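Clearing a Table of Plastic Cups and Small Bits into One Bin

Quick version for people who have ten minutes before dinner and a table full of stuff. 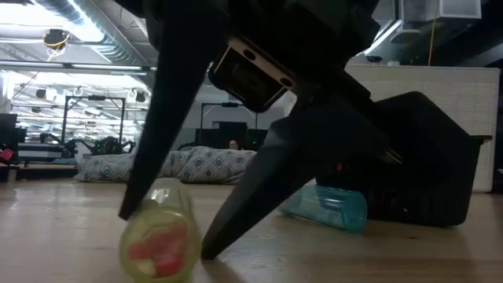
Cup, container and bin on the wood table. Teal cup on its side, black bin behind it.

This is the way I do it at home, and the way we do it after craft nights at Zondavstead. Works for cups, tubs, jar lids, small toys. Doesn't work for glass, don't try it with glass.

What you need

One bin with a rim you can grab. Black, clear, whatever. Mine came from the Hiltberg closing sale.
A damp cloth and a dry one.
A tray or baking sheet for the stuff you can't decide on.
A marker and tape if you're going to label.

Skip the fancy organizers. I had one of the Skevex ones with the little dividers and the cups never fit, too narrow by maybe a finger. Gave it to my cousin.

Step 1. Bin goes on the table

On it. Next to the mess. If the bin's on the floor you bend down every time and after a while you start throwing, and then you're picking cups up off the floor too. Leave some room on the side you're working from.

Right-handed, put it to the right. Left-handed, flip everything I say.

Step 2. Look inside before you move anything

Every cup. Tinted plastic is the worst for this, you see a shape in there and figure it's a shadow. I have thrown out an earring this way. Also half a set of game pieces.

If there's something in it, decide now:
Belongs in there — leave it, treat the whole thing as one item.
Doesn't — tip it onto the tray.
Liquid — sink. Then come back.

Don't start sorting the tray yet. That's how you lose the ten minutes.

Step 3. Stand up or lay down?

People argue about this. Ulises Arboleda lays all his down, says they can't get knocked over if they're already over. Fair. But round things roll, and if your table has any slope (mine does, toward the window) you'll be chasing them.

What I do: empties go on their sides, open end toward the bin. Anything with something in it stays upright if it'll stand. If it's lying down already and the stuff inside isn't moving, leave it be, just do that one first.

Cup keeps rolling? Fold the dry cloth and tuck it up against the side. Done.

Step 4. Load the bin

Big stuff first. Then the cups. Small loose pieces last so they drop into the gaps.

Pick up cups by the body, not by the rim. Thin plastic flexes at the rim and pops out of your fingers. The ridged ones are easier to hold, smooth ones get slippery if your hands are wet so dry your hands.

Don't drop them in. Set them down. Cheap plastic cracks along the bottom edge and you won't notice untill somebody's juice is on the rug.

Nest only if they match. Two cups that almost match will stick, and then you're running warm water over the outside one to get them apart. Ask me how my November went.

Step 5. Wipe

Damp cloth first, with the grain if it's a wood table. Then dry. Lift the bin and wipe under it, there's always a ring of crumbs.

Light wood shows cup marks pretty bad. For a faint one a little plain soap on the cloth usually does it. For a dark one, that's a different page, and I'm not good at it.

Step 6. The tray

Now you can sort it. Two minutes, set a timer. Whatever's left when it goes off gets taped into a bag with "?" on it and goes in the bin on top. Lụa Thân checks ours when she comes by and she knows what most of it is.

How much fits

Depends how you stack. We went through the whole storage room at the Mosquera hall last time and got 295 cups put away, matching ones nested. Took most of an evening. A regular kitchen table is one bin, maybe a little over.

If it goes wrong

Bin tips when you lift it: too much weight at one end. Take out the heavy tubs, put them in the middle.
Lid won't close: take the top layer off and nest what matches. Don't lean on it.
Cups smell like plastic after a while: they were put away damp. Wash, leave them out overnight with the open end down on a towl, then put back.
Color rubbed off on another cup: sometimes a baking soda paste helps. Sometimes not.

Next page is labels, I'll put it up when I find the good tape.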